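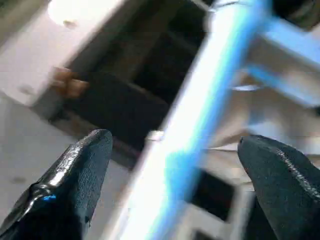

Trenel opens its Otbridge teaching room to outside teams this January

Hi, I'm Senyo Tsikata, and I run the teaching room at Trenel in Otbridge. We've spent the past year showing robot arms how to do small, fiddly jobs by hand, and starting in January other people can come and do it too!

The service is called Arura. You bring a task, we sit you down at the controls (we call the hand controller Pinto, long story) and you drive the arm through the job yourself. There's a small camera at the wrist, so the arm's own close-up of its two fingers gets saved along with every move you make. If you'd rather grab the arm and guide it directly, that works too - some people take to it much faster.

Last season we recorded 856 demonstrations, and 172 of those came from people who had never touched a robot before they walked in. I was nervous about that group. Their runs were slower, sure, with plenty of second tries, but we kept most of them, wobbles and all. A few quick swings come out as pure blur on the wrist view and we keep plenty of those as well.

Sessions last 30 minutes and there are two stations, so a pair of colleagues can work side by side. Mornings fill up first. Teams keep a full copy of everything they record.

To book, or to visit and have a go before you decide, write to me at the Trenel front desk in Otbridge. Press are welcome at the controls as well - wear sleeves you can push up.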